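Print this page | E-mail this page

Beverage Station Cell: Frequently Asked Questions

The questions below are those most often received from departments that host or look after a beverage station cell. They apply to the two-handed cell as supplied by the Manine Service Office. Sites operating an older single-hand cell should refer to the separate sheet.

Who may work on the cell?

Staff who have completed the Dovar site course may carry out the daily and monthly care described on this page. Work inside the wrist housings or forearms is reserved for the Service Office.

What must be done before the first run of the day?

The duty operator should wipe the tabletop and the drip trays, seat each grate fully in its tray, and confirm that every tap lever moves freely by hand. The hands are then powered up and left to complete their homing movement, for which 5 minutes should be allowed. No one should reach over the table during homing.

How should the dispensers be positioned?

Dispensers are set in a row along the table with the taps facing the operator side. Each tray must sit flat. The position routine stores the location of the tap, and a tray that has been turned even slightly after cleaning will cause the hand to present the glass off center. If a dispenser has been moved for any reason, run the position routine again before serving.

Which glasses are approved?

Straight-sided and lightly ribbed tumblers are approved. Stemmed glasses and cups with handles may be placed on the table but must not be assigned to a grip program. The fingers should close around the wall of the tumbler and leave the rim clear enough for filling.

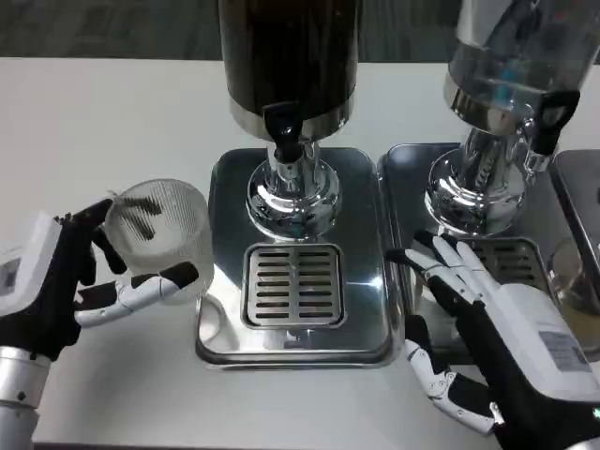
By the Manine Service Office, Dirkness Campus
Section: Care of the hands

How is the grip on a glass checked?

With one hand holding an empty tumbler beside the dispenser, the other hand should be parked open and at rest on its own side of the table. The operator looks at the placement of the thumb and fingers from the front and compares it with the reference sheet kept at the station. If the glass tilts or slips, stop the cell and repeat the grip setup at the next lower speed. Do not increase the grip force to correct a poor finger position.

How are the hands cleaned?

Switch off the hands and wait 30 seconds before touching them. Wipe the palms and fingertips with a damp, lint-free cloth, then with a dry one. Syrup and fruit juice collect in the finger joints and should be removed the same day. Spray cleaners must never be aimed at a joint or at a wrist housing.

When should the fingertips be replaced?

Fingertips are replaced as a full set after 270 hours of operation, or earlier if the surface looks shiny or cut. Replacement sets are ordered under the Alipour parts list, line 74. After fitting a new set, repeat the grip setup for every glass in use at the site.

What should be done after a spill?

Press the stop button, lift any glass away by hand, and dry the tabletop from the wrist housings outward. If liquid may have entered a housing, leave the cell switched off and contact the Service Office.

What information is needed when reporting a fault?

Please give the site name, the number printed on the label of the affected wrist, and the grip program in use. Reports received before 3 p.m. are reviewed the same working day.

Is the cell moved or stored between terms?

The cell may remain in place. Dispensers should be drained, washed, and left with their taps open, and the hands should be covered. A full position routine is required before service resumes in October.

Print this page | E-mail this page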